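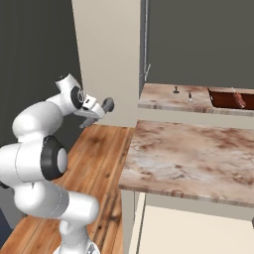

Simulated arm and two-finger gripper in one of our kitchen test layouts.

About Taveck

Taveck compares grippers, arms and controllers for companies that want a second opinion before they buy. Ezequiel Barrios started the company after several years of installing arms for Prindari.

Most jobs begin in simulation. We run each gripper and controller pairing 100 times on the same task, then take the best 2 to our bench on Kulkarni Street. Customers get the full logs – failed grasps included – and a short written report.

We do not sell hardware or take commissions. Our kitchen task set, Florex, was last updated in November.

Visits by appointment, Suite 3298.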